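Prep kitchen notebook, April
Mackerel cure, second round
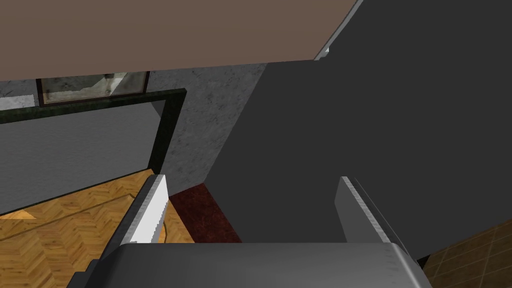
Carrying on from the last batch, which was too salty at the tail end and bland near the head. Kohei thinks the problem is salting both ends the same when the tail is half as thick. So this time the tail third got a light dusting and the rest got the full coat.

Fish came from Ferraro, same size as before, eyes clear, bellies firm. Filleted in the morning, pin bones left in until after the vinegar. They tear the flesh if you pull them earlier. I forgot this on one fillet and it shows.

Salt: coarse gray, skin side and flesh side, on a tilted rack so it drains. 20 minutes for two of the fillets, double that for the rest. Rinsed in cold water with a splash of vinegar in it, patted down with paper, then into the bath.

Bath: 700 ml rice vinegar, a spoon of sugar, a strip of kelp wiped with a damp cloth. Viola wanted to try half a lemon in there. We did it in a separate tray with one fillet so it wouldn't spoil the lot. About 20 minutes for all of them, turned once.

Tasting at 4 pm, with Yvonne and İlker.

Short salt: soft, a bit watery in the middle. Flavor mild, the fat comes through well. Skin peeled badly and took some of the silver with it.

Long salt: firmer, cleaner cut, skin came off in one pull from the head end. Tail no longer too salty. Everyone picked this one. Yvonne would still like less sugar.

Lemon tray: smelled good, tasted mostly of lemon. The surface went chalky. Viola agrees it's out, though she wants to try grated peel on top at serving.

Tried three toppings on the long salt pieces: grated ginger with scallion, shiso cut fine, and a thin sheet of the sweet kelp. Ginger is fine but we've all had it a hundred times. Shiso was better with the fattier belly side. The kelp slid off the rice and needs to be trimmed narrower than the fish.

Rice was a little warm and too wet. My fault, I used the Sanine bag and kept the water the same as for the old one. Cut the water next time and write the amount on the lid.

Freezing: all of this lot had its full time in the deep freezer before it was cut. Hafþór has the log sheet. Please fill in the out time as well as the in time, two lines are blank.

Next round:
Long salt for all, tail light again.
Half the sugar.
Leave one fillet overnight in the fridge, wrapped, and compare it with same-day.
Ask Ferraro if they can get fatter fish before the Rilstead dinner.
Sharpen the narrow knife.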